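3.2 Mixed bins and how people talk about them

I'll be upfront that this part of the study started as a side question. We wanted to know how people name a bunch of unrelated small things once they've all landed in one gray bin, and I expected a quick answer.

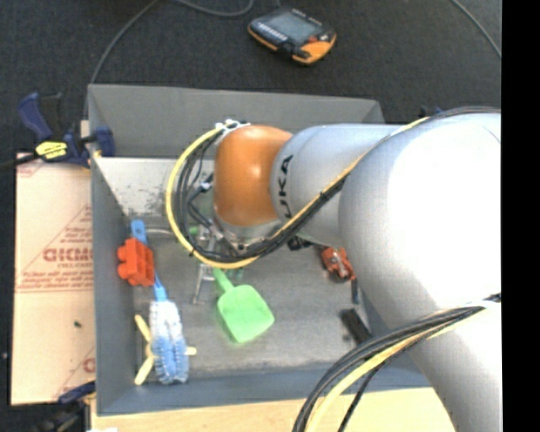 Figure 2. A mixed bin, with a green toy shovel near the middle of the floor and a blue and white brush along the left wall.

Chutima Wattanapong wrote back on our first draft that a bin like this has no real category at all, and that asking people to "sort" it just pushes them to make one up on the spot. She's got a point, and I went back and forth on it all through April. Her fix was simple: let people talk first and sort later. So we did.

We ran 14 people through the talking task, each in 2 sittings. They could say whatever they liked, for as long as they liked (one person went on about beach trips for most of a sitting, and I kept every word of it). The toy shovel was the fun one! Some folks put it with toys right away, others called it a garden thing, and a few changed their minds between sittings without noticing. Cleaning brushes hardly moved at all – people said "cleaning" or "kitchen" and went on to the next item.

Jacinto Figueroa did the first pass on the transcripts, and I did the second. We ended up with 3000 labeled phrases, which we grouped under 6 headings in the Pandora scheme. I'm still not in love with the heading "outdoor play," but it held up better than "seasonal," where we kept dumping anything we couldn't agree on.

One thing we'd change is the order of the tasks. Anyone who had handled the long items first tended to talk about size for the rest of the sitting, even when they got to things that fit in a palm. We didn't plan for that, and the Shirazi list we borrowed our items from doesn't say anything about order either. Section 3.3 goes through the transcripts where it shows up most.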